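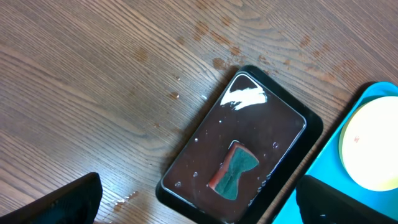
Figure 8. Wood tabletop with darker brown stains and a black rectangular tray.

Section 8. Care of Oiled Wood Tabletops

This section applies to all Favico tables supplied with an oiled wood top. It does not apply to painted tops or to the lacquered Drorkton series, which are covered in Section 9. Revised 2026-07-01.

8.1 General

The top is finished at the factory with Zirkach hardwax oil. The oil soaks into the wood and leaves the grain open to the touch. Spills that remain on the surface can pass into the grain and leave a mark. Differences in color between boards, including dark streaks and lighter bands, are natural and are not a defect.

Wait 46 hours after assembly before placing objects on the top. Do not cover it with a cloth or plastic sheet during this time.

8.2 Daily cleaning

1. Remove all objects from the top. Lift them; do not slide them.
2. Wipe away crumbs and dust with a dry cotton cloth.
3. Dampen a second cloth with clean water and wring it out well.
4. Wipe along the grain, from one end of the top to the other.
5. Dry the top at once with a clean cloth.

Note: Trays and flat-bottomed containers can trap moisture against the wood. Lift them and dry the underside whenever the top is wiped.

CAUTION: Do not use bleach, ammonia, scouring powder or steel wool. Steel wool leaves fine particles in the grain which may rust and stain the wood.

8.3 Treating stains

Try the method first on the underside of the top. Some stains lighten only in part, and a faint outline may remain.

1. Mix one teaspoon of Ibarra wood soap into a bowl of lukewarm water.
2. Apply the solution to the stain with a soft cloth and leave it for 2 minutes.
3. Wipe off with clean water and dry the area.
4. Allow the top to dry overnight.
5. If the stain is still visible, sand lightly along the grain with the fine abrasive pad supplied in the care kit. Extend the sanding a hand's width beyond the stain on all sides.
6. Remove the dust with a dry cloth and oil the sanded area as described in 8.4.

Black or gray marks are usually caused by metal left standing on damp wood. These do not respond to soap. Go directly to step 5, or contact the dealer if the mark is deep.

CAUTION: Do not use a powered sander on veneered tops. The type of top is printed on the label beneath the table, next to the serial number.

8.4 Oiling the top

Oil the whole top twice in the first year and once a year after that. In heated rooms, October is a suitable month - before the air indoors becomes dry.

1. Clean the top as in 8.2 and let it dry for 8 hours.
2. Stir the oil. Do not shake the can.
3. Apply a thin coat with a lint-free cloth, working along the grain.
4. Wait 15 minutes, then wipe off all oil that has not been absorbed.
5. Leave the top uncovered overnight. Apply a second coat if the surface looks dull or uneven.

WARNING: Cloths soaked with oil can ignite without a flame or spark. Soak used cloths in water and place them in a closed metal container before disposal. Keep the oil out of the reach of children.

8.5 Warranty

Stains, rings and scratches that arise in use are not covered. Splits that run the full thickness of the top should be reported to the dealer, with the serial number and proof of purchase. For replacement pads and oil, see the parts list in Section 11.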